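Posmont Student Portal -- Set-Up Guide
Section 2: Adding your majors and course plan

Last updated October 4, 2021

Do this before your advising meeting. Takes one sitting if you have your high school transcript handy.

1. Sign in with your Oltine ID. Not your email.
2. Open My Program, then Declare. Pick a major from the list. Double majors: pick the first one, save, then go back in for the second.
3. Enter transfer credits. Whole numbers only. The form won't take more than 30.
4. Upload the transcript. PDF, one file, all pages in order.

Note: Undeclared students still need to fill in step 2 -- choose "Exploring" at the botom of the list.

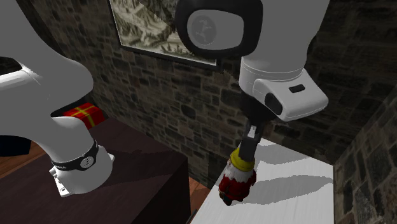
Gnome figurine and red gift box.

5. Go to Course Plan. Add classes for fall first, then spring. Full load is 16 credits. Anything over 21 needs a signed form from your department.
6. Check for red flags next to each class. Red means a missing prerequisite. Click it, read it, fix it or swap the class out.
7. Hit Save Draft. Then Submit. Two seperate buttons.

Caution: Submit locks the plan. Your advisor has to unlock it, and in April that can be slow. Look it over first.

Caution: Don't use the back button in the browser during steps 5 to 7. Clears the page.

Students in the Ejigu Scholars program -- tick the box under Funding as well. Residence at Buvano Hall is handled on the housing page, not here.

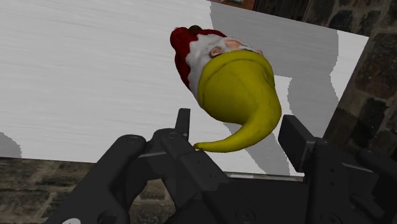 Can I change my major after I submit the plan?
Ask your advisor to unlock it, then repeat step 2 and submit again. Classes already on the plan stay there, but check the flags a second time.

8. Print or save the confirmation page. Bring it to the meeting.

Next: Section 3, Meal plan and ID card

2 comments | 16 shares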